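Carola Gerlach
Thread on webbing tape, as I keep getting the same messages about it. 1/5

2/5 Flat woven strap is sold by width and breaking load. The load is for a straight pull. A knot or a tight fold lowers it.

3/5 The old Suklow mill chart from 1971 lists its narrow tape at 200 kg new. After a season outdoors I plan on 137. Sun does more harm than rain.

4/5 Black hides dirt and fades slowly. Folds are hard to spot in it, so run the full length through your fingers before sewing.

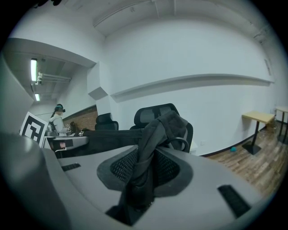 5/5 Stitching: box with a cross, polyester thread, ends sealed with heat first. Solange Figueiredo at Teixeira sews hers with a longer stitch than I do and gets fewer torn edges. I'm switching in September.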